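Re-scoring sim rollouts with a contact-gated success check

Quick writeup, because three people asked in the same week and I keep pasting the same half of it into chat. Assumes you already have a sim tabletop task running with a policy you can roll out. If not, do the Kernville setup page first and come back.

What you get at the end: a success number that doesn't go up when the policy cheats. Ours dropped when we switched. Fine. Better to know.

The problem

Our old check was distance only. Object center within a threshold of the target at the last step, count it. Works for pushing. Bad for pick and place, because an object still hanging in the fingers over the target passes. So does one that got knocked there by the forearm. Dwight Chan went through the Plirkesov rollouts by hand and found 73 passes out of 300 that he wouldn't have called a placement. That's a lot of paper result to lose.

What you need

- saved rollouts with full sim state, not just video
- contact pairs logged every step (turn this on BEFORE you roll out, it's off by default in Rothe)
- the camera renders, at least one view per episode
- an afternoon

Step 1. Replay, don't re-run

Load the saved state at each step and step the renderer only. Do not call the policy again. If you re-run you get different episodes and then you're comparing nothing to nothing. Seed doesn't save you here, we tried, contacts drift anyway.

Check the replay: last object pose should match the log exactly. If it's off you probably loaded joint positions without the velocities. Go back and load both.

Step 2. Pull the contacts

For every step keep two flags. Finger touching object, yes or no. Object touching target, yes or no. Use the collision geoms, not the visual mesh. Ignore everything else for now, incuding arm to object, that comes in step 4.

Filter out one-step flickers. We require 2 steps in a row before a flag flips. More than that and you start missing real quick releases.

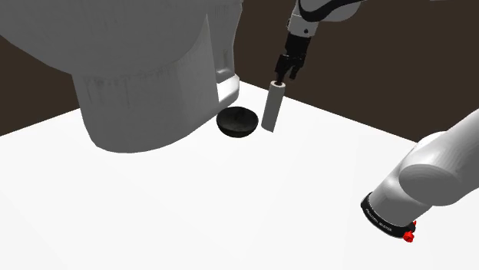
Step 3. Write the gate

A success is now all of this:

object within distance threshold of target
AND object touching target
AND neither finger touching object
AND all of it held until the episode ends

Order matters a bit for speed, put the distance test first, it's cheap and throws out most failures. On the full set of 1391 episodes that was the difference between getting coffee and getting lunch.

If the episode ends right after release the hold condition is meaningless. Pad it. Keep stepping physics with the gripper held where it is, then score. Same padding for every policy or the comparison is junk. The padding is the one place you do run physics, so keep it out of your replay function.

Step 4. Split the failures

One number hides too much. Bucket them:

- never grasped
- grasped, dropped before target
- at target, never released
- released, didn't stay
- arm bumped it there, no grasp at all

Last one needs the arm to object contacts, so log those seperately. An episode goes in the first bucket it fits, reading down, except arm bumps, check those first or they all land in "never grasped".

Step 5. Spot check by eye

Pick a few from each bucket and look at the renders next to the flags. Yes, by eye. Low camera views get blocked by the arm a lot so don't trust one view for anything close to the rim of a container. When the picture is ambiguous go with the contact log, and write down that you did.

Things that bit us

Concave objects. If your container uses a convex hull for collision, stuff "lands" on an invisible lid. Decompose the mesh first, otherwise object-touching-target is nonsense.

Units. Rothe logs in meters, the old Randen scripts want millimeters. Everything fails, or everything passes, depending which way you got it wrong.

Old numbers. Don't mix old check and new check in one table. Re-score the baselines too. We had to redo all of ours in January and the ranking changed in one spot, so it's worth the time.

Script is in the Randen tools folder under rescore. Flags for padding and flicker filter are at the top of the file. Threshold is per task, set it in the task config and leave it alone after that.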